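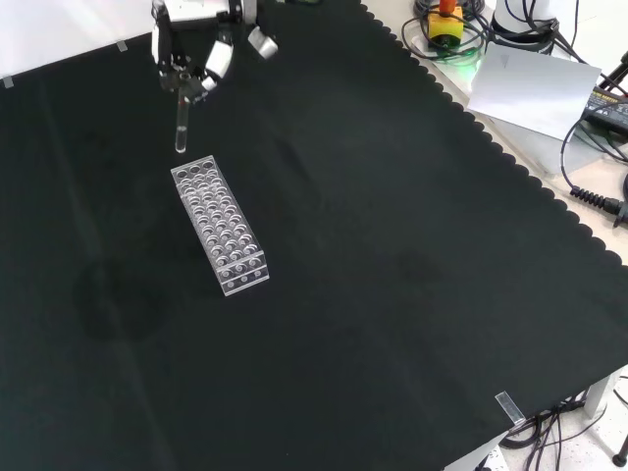
**Figure 2.** Transparent tube held vertically above the acrylic rack.

### 4.2 Perception of Transparent Racks and Insertion Planning

The insertion task is difficult mainly for the perception stack. Both the tube and the rack are clear, and the depth channel returns few valid points on either one. In the setup of Figure 2, the black cloth gives the color channel a dark background against which the edges of the rack show up as pale outlines. The Padard perception module therefore works from color edges alone and uses depth only to fit the plane of the table.

Rack pose is estimated in two steps. A segmentation network first proposes an oriented rectangle for the rack. A grid template with three holes per row is then fitted to the detected hole contours inside that rectangle. The second perforated plate is visible through the first, so each hole produces a doubled contour. Early versions of the module locked onto the lower plate in 19 of the trials logged during development, which shifted the target by a fraction of a hole. We resolved this by fitting both plates jointly, with the spacing between them held fixed at the value given in the rack model.

Tube pose is handled separately. The grasp is assumed to be rigid once the fingers close, and the tube axis is refined from a short burst of 16 images taken at the pre-insertion pose, where the rounded end is held clear of the rack. If the refined axis departs from vertical by more than 2 degrees, the Brakach planner inserts a corrective wrist rotation before the descent begins.

The descent is run under impedance control. The planner passes a straight-line path and a stiffness profile to the controller, with low lateral stiffness near the top plate and higher stiffness below it. Contact above a force threshold stops the motion and starts a small spiral search - the same routine used for the opaque racks in Section 4.1.

The segmentation network was trained on 1880 labeled images from the Kumsa set, all with a dark background. We have not tested it on lighter surfaces, and the contour fit is likely to degrade there. Partly filled racks are also outside the scope of this section and are treated in Section 4.3.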